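Kindstead-Wrist: README

Last edited in May. Maintainers: Přemysl Hrubý, Yung-ching Chiang.

Summary

Kindstead-Wrist is a set of simulated wrist-camera recordings made for one question: does a policy that sees only through the wrist camera do better if it is trained on moments when the camera has no useful view of the task? We call these "off-target" frames. They come up when the arm tips back between moves, and most pipelines throw them out. We kept them and labeled them.

The set has 1,298 episodes in 302 rooms. All of it is rendered. There are no real recordings.

What is in an episode

Each episode has the wrist camera stream, joint positions, gripper opening, the commanded action and a per-frame label. The label is one of three values:

on_target: the object to be grasped is in view
partial: the object is in view but mostly hidden
off_target: the object is not in view

Labels come from the simulator's object masks and were not drawn by hand. If the mask is empty, the frame is off_target, even if the object would be visible a step later.

Rooms and surfaces

Rooms are put together by the Pritix generator, which picks wall, floor and ceiling materials separately. It does not check that they go together. Some ceilings are plain and some have a lot of structure. We left reflective materials switched on. A glossy ceiling can pick up the pattern of a tiled wall, and early versions of our visual encoder treated patches like that as more wall.

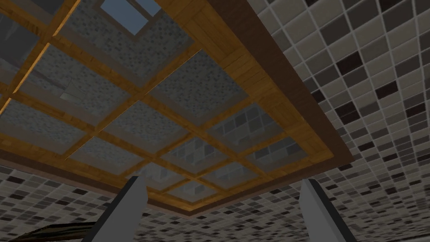
Wrist view tipped toward a coffered ceiling, gripper open and empty. Some of the panels show faint tile shapes.

Camera position is fixed relative to the gripper in every episode. Lens settings are fixed too. Light level and room materials vary by room and stay the same through an episode.

Training setup

We trained the same policy two ways. The "trimmed" version saw on_target and partial frames only. The "full" version saw everything. Both used the same network, the same number of updates and the same seeds. Testing was done in 60 rooms held out from training, with 200 trials per version.

Results

The full version recovered more often after losing sight of the object. The usual failure of the trimmed version was to keep repeating its last motion while looking at a wall or ceiling. When the object stayed in view for the whole trial, we saw no clear difference between the two.

Rooms with strong repeating patterns were harder for both. We don't have a good breakdown of this by material yet.

Known problems

Reflections are approximate and should not be used to study real glossy surfaces.
Small tiles seen from far away can shimmer between frames.
The partial label is noisy for thin objects. Hrubý is working on a better threshold.
A few rooms have furniture placed very close to the arm base, and it can block the lower part of the view.

Splits

Splits are by room. Please don't reshuffle by episode, or the same ceiling and walls will end up in both training and test. The room list for each split is in splits.txt.

Contact

Questions about the labels go to Yung-ching Chiang. Questions about the room generator go to Přemysl Hrubý. Bug reports can be filed on the Kimgate tracker with the episode number and frame index.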